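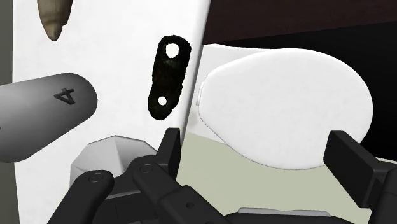
Torkanow Baking Forum > Ordering and Selling > Deposit on a celebration cake, how much is normal?

Ornamura_Bakes wrote:
I run a small home bakery and I have never charged a deposit on cakes under 100 dollars. Last month I had two cancellations in the same week, one of them the night before pickup, and both cakes were finished. So I am writing an order policy. I want numbered sections so I can tell a customer "see number 4" when they ask about cancellations, a bit like the dark 4 on the gray cylinder at the top, short and easy to refer to. My draft says half up front for everything, no refund inside seven days. My sister thinks this will scare off the birthday orders, which are most of my work. What do the rest of you do?

sheetcake_dad wrote:
Half up front on everything, going on six years. I lost one regular over it. She came back for a graduation cake the next spring and paid the deposit without a word.

Sutska Sweets wrote:
I don't agree with half on everything. A wedding cake, yes, I take half, and the rest is due two weeks before. For an eight inch birthday cake I take a flat 34 dollars. That covers my ingredients, the board and the box. People will pay a flat number without thinking hard about it. Ask them for a percentage and they start asking what happens if they change the size.

sheetcake_dad wrote:
And what about your time? If they cancel on Friday you have covered the butter and given away an evening.

Sutska Sweets wrote:
I don't start a birthday cake until two days out. If they cancel on the day, they owe the whole thing, and that is in writing.

plumandrye wrote:
Do you ever collect it though? I had that line in my policy and I never once got paid for a same-day cancellation. They stop answering the phone. The only money I have ever kept is money I already had.

Sutska Sweets wrote:
Once out of three times. Fair point.

Ornamura_Bakes wrote:
That is what worries me. Both of mine from last month said they would send something and neither has. What about the seven days? Is that too strict for a baptism or a first birthday? Kids get sick.

plumandrye wrote:
I let people move the date once, no charge, if they tell me three days ahead. The deposit goes with the order. Most people who cancel for a sick kid still want the cake later. I would put that in its own section so it doesn't get mixed up with refunds.

tiercounter wrote:
Check your local rules before you write "no refund." Where I am you can keep a deposit if the customer agreed to it before paying, but it has to be stated clearly, and a line at the bottom of an invoice may not be enough. I send the policy first, wait for a reply that says yes, then send the payment request.

sheetcake_dad wrote:
This is a lot of paperwork for a birthday cake. Mine is five lines on the back of the order form.

tiercounter wrote:
Five lines is fine if they read them before they pay. On the back of a form I doubt they do. I had a dispute on a 635 dollar anniversary cake and the only thing the card company cared about was the message where the customer agreed.

sheetcake_dad wrote:
OK, for 635 I would want it in a message too.

Jansen_rolls wrote:
We have a shop, so it is a little different — walk-in orders pay in full at the counter, everything else is a third down. The place has been a bakery since 1902 and there is still an old order book in the back with "paid half" written next to the wedding cakes. We went to a third when we took over and the number of no-shows didn't change.

Ornamura_Bakes wrote:
Thanks, this helps. Here is where I am now:

1. Orders are confirmed when the deposit is paid.
2. Deposit is 34 dollars on cakes under 100, half on anything over.
3. One date change, three days' notice, no charge.
4. Cancellations inside seven days, deposit is kept.
5. Balance due before pickup.

Yes, Sutska, I took your number. My costs come out close to the same.

plumandrye wrote:
I would add when the balance is due. "Before pickup" to some people means standing in your kitchen looking for their wallet.

Sutska Sweets wrote:
Two days before, same day you start baking. And say what happens with tiered orders, mine are due earlier.

Ornamura_Bakes wrote:
Changing number 5 to two days before, and two weeks for tiered. I'll send it out with the next order and report back.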